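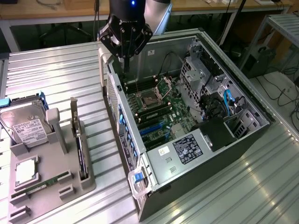
The Ferkport parts tray came about when we were still a very small workshop in Trondotis and forever losing memory modules under the bench. If you have ever stripped a desktop computer down to its board, you will know how quickly the little pieces wander off, and how you end up with a processor balanced on a mug mat and a hard disk sitting on top of somebody's sandwiches. We wanted one sturdy grey tray that would stand right beside the case and give each part a home of its own. So the hard disk goes into the pocket at the upper left, still in its blue carrier, the expansion card stands up straight with its metal bracket at the top, and the processor has its own spot lower down, with a green memory module below it. We have been rather fond of it ever since, and a good many of our customers tell us they feel the same!

The tray is made of plastic, moulded in a plain mid grey which we chose after trying (and quickly going off) a cheerful yellow. Grey makes it much easier to see a green board or a bit of silver against it, particularly late on a Thursday when everyone's eyes are tired. There are no lids or hinges to fuss with. You set it down to the left or right of the computer, whichever hand you favour, and you can lift each part straight up and out again when you want it. 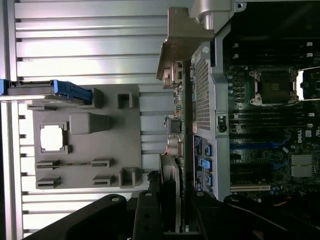

Cleaning it is no bother either. A soft brush will get the dust out of the slots, and a barely damp cloth does for the rest, as long as you let it dry properly before any parts go back in. Please keep it away from strong solvents and from radiators. We had one returned from the training rooms at Brundovel that had spent a whole January on top of a heater, and it had gone the shape of a saddle, poor thing.

The standard layout takes one 3.5-inch hard disk in its carrier, one expansion card, one processor and memory modules in the slot holders. It suits ordinary desktop towers laid on their side, and it is happiest on a flat bench where it can't be nudged about by an elbow.

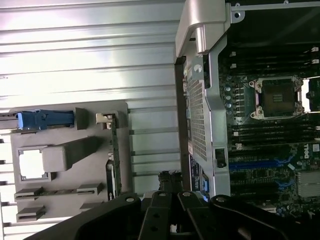 Can I put the processor in the tray without its plastic cover?
You can, provided you hold it by the edges and lay it down with the metal heat spreader facing up. For anything longer than an afternoon we would pop it back in its own packaging.

We also make the Ocampo insert, a loose liner for people who work mostly with smaller cards and would like a snugger fit. It drops into the expansion card slot and comes out again with a gentle pull. It is sold separately, and does not fit trays bought before we changed the mould.

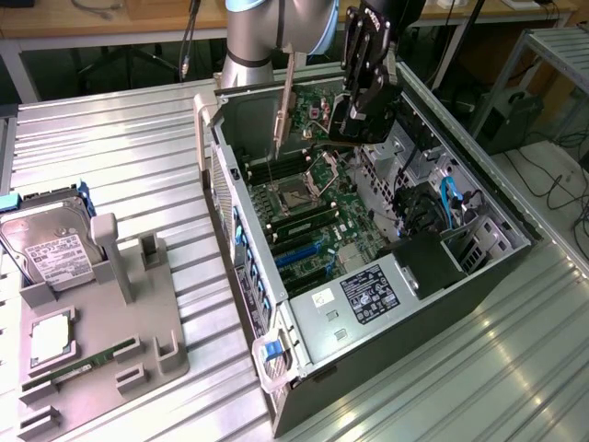

Grey parts tray, set up on the left of an open desktop tower.

Order code: 2458 (tray), 1088 (Ocampo insert)
Colour: grey
Supplied: singly, or in boxes of 50 for schools and repair rooms
Delivery: from our Trondotis workshop, packed in plain card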